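Why I write the rules before I write the motion

2022-07-08

I have been meaning to write this one up since June, when a reader wrote to ask how I decide what goes in a cell procedure and what gets left to good sense. I started a reply, the reply got long (mine always do, ask anyone who has been on a mailing list with me), and so it gets to be a blog post.

Some background for newer readers. I spent a good chunk of my working life at the Engebretsen plant outside Clerkdale, mostly looking after small arms that picked things up and put them down again. When I arrived, the house rules for robot work ran to 123 numbered items. I read every one of them over my first two lunches, and I can tell you that a fair number said the same thing in a slightly different mood. "Keep hands clear of the tool." "Hands shall not be placed near the tool." "Operators must remain mindful of the tool." By the time we had finished merging and pruning we were down to 109, and I still think we could have gone further if we'd had the stomach for it.

These days I do most of my tinkering in simulation. The project is called Wosus, a little pick-and-place exercise I keep going for my own pleasure and for the handful of folks who follow along from home. People are sometimes surprised that I hold to shop rules in a place where no fingers can get pinched. Well, I do, and I'm stubborn about it! Habits travel. If you get used to slamming an arm straight down at a part on your screen, you will write that same move the first time someone hands you a real one, and you'll be standing next to it.

The rule I care about most is the approach height. Before the arm goes down to anything, it stops above it with the fingers open, well clear of the part and of the table. I call it the hover. Every pick gets one and so does every place, even when the program has run clean all week and the hover feels like a waste of a perfectly good second. 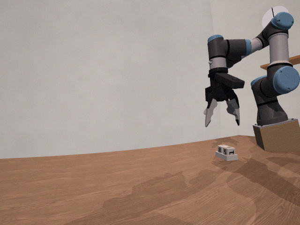 The hover in Wosus: gripper open and empty, with the 8, the 5 and the sideways 1 in their tray on the table below.

Getting into the habit takes a while. I set the hover as its own named point in the program, with its own line, so that anybody reading can find it and so I can't quietly blend it away when I am chasing cycle time. The gripper is told to open before the arm gets there. Then the program checks that it did open, and only after that check does it start down, slow, in a straight line. If the check fails, the arm stays where it is and waits for me.

My second rule is about what I call the known state, and it's the one I get the most mail about. A run should begin from a layout you have written down. Which cube faces which way, which digit is turned on its side, where the tray sits: put it in the notes. I lost most of an evening once to a run I couldn't repeat, and the trouble was a start layout I had nudged by hand and never recorded. Now the layout file gets saved with the run, same folder, same name, and I don't touch it afterward.

Then there's the matter of speed. At Dikinberg, where I did a stretch of contract work after Engebretsen, the custom was to prove every new program at the slow setting and step through it 2 times before anyone was allowed to turn it up. I have kept that one exactly as I learned it. I did fuss over it at first, being younger and in a hurry, but I've caught more bad wrist angles on that second slow pass than I would like to admit in public.

I keep all of this on one page, by the way. The old binder was a handsome thing and it lived on a shelf, and I could never find the part I wanted while I was working. My page sits open beside the program, and I've got a running tally of 2000 simulated picks made under it so far. The next change I want to make is to the wording on restarts after a stop, which is still muddier than it should be. If you have a restart rule that reads well out loud, please send it along, and I'll try it in Wosus before the next post.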